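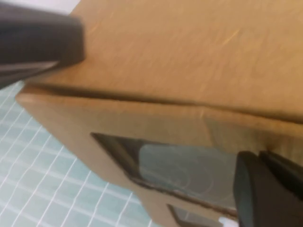
A folded cardboard viewer between the fingers of one of our grippers, seen from the wrist camera.

FOR IMMEDIATE RELEASE

Avach opens its Penberg handling set: 518 recorded examples of robots working with cardboard

PENBERG, March – We've been promising this one for a while, and I get to be the person who writes it up, so forgive me if I go on a bit. Avach is releasing the Penberg handling set, a collection of 518 recorded examples of a robot arm picking up, turning, folding and putting down small cardboard things. It's free for schools, labs and small companies to use, and you can start downloading it this month.

Why cardboard? I get asked that at every open house. Most of the practice material out there for robots that learn from examples is made with blocks, cups and plastic fruit. Those are fine, and we've used them plenty. But cardboard bends, it has seams that want to open when you don't want them to, and it has holes cut in it right where a finger would like to go. Squeeze a folded box too hard and you've made a flat box. We wanted a learning system to see a lot of that, with all the fumbles left in.

Every example was made by a person driving the arm by hand, using a matching pair of handles on the other side of the bench. Our software, Traltura, saves what the wrist camera sees along with how far the fingers are open and where every joint is. The person driving can add a short note at the end, and they do! My favorite notes are the grumpy ones ("too much thumb," "lens again"). We kept all of them, spelling included.

The 518 examples break down like this. There are 200 of plain pick and place with small cartons and sleeves. Another 179 are folding and unfolding, mostly flaps and lids. The last 139 are what we call the awkward pile, and the cardboard viewers live in there. If you only have time to look at one part of the set, look at that one. A viewer has a big window in the front, clear plastic behind it and edges on every side, so there are a dozen reasonable ways to hold it and several that end with a fingertip on the lens. Our drivers didn't agree on the best grip and we didn't ask them to. One likes to come in from opposite corners, another goes for the long sides every single time.

I drove for a few afternoons myself, and I'm not good at it. My first carton took me so long that the recording timed out. By the end of the second afternoon I could get a lid closed without chewing up the corner, and I was much too proud of that. Some of my attempts are in the set, marked as failed, which I've made my peace with. The failed ones matter a lot to the people who train on this stuff – they're labeled so you can leave them out or put them to work, whichever suits you.

We ran the sessions at 4 benches in our Penberg workshop over the winter. The drivers worked short shifts, because your hands get tired and tired hands make sloppy recordings. Everyone was paid for their time, and everyone got to look over their own recordings before we packed the set up. Nobody's voice is in it. We turned the microphones off on the first morning and left them off.

The cartons and sleeves came from Fallahi, the packaging shop down the road, who let us go through their offcuts and then cut us fresh pieces when we'd worn those out. They've been very patient with us. We went back three times for the same little lid because we kept crushing it. Fallahi will also be putting together a box of the same shapes for anyone who wants to try the tasks on their own arm, and we'll post the order form next to the download once they've settled on shipping.

A few practical things. The set comes with the camera video, the joint readings, the drivers' notes and a plain text guide to the labels. You don't need Traltura to open any of it, though there's a small viewer program included that makes it easier to scrub through a recording and see the finger opening alongside the video. The lighting changes between morning and evening sessions, and we left it that way. There's one batch where the finger readings lag slightly behind the video, and it's flagged in the guide so you don't have to find it the hard way like I did.

Next up is string and paper bags, which I'm told will make me miss the lids. We'd love to hear which objects are giving your own robots trouble, so send us your list.

About Avach
Avach makes recording tools and practice sets for robots that learn by example. The company builds the Traltura recording software and runs its workshop in Penberg.

Press contact
Avach press desk, Penberg workshop. Sample recordings and bench visits for reporters are available on request.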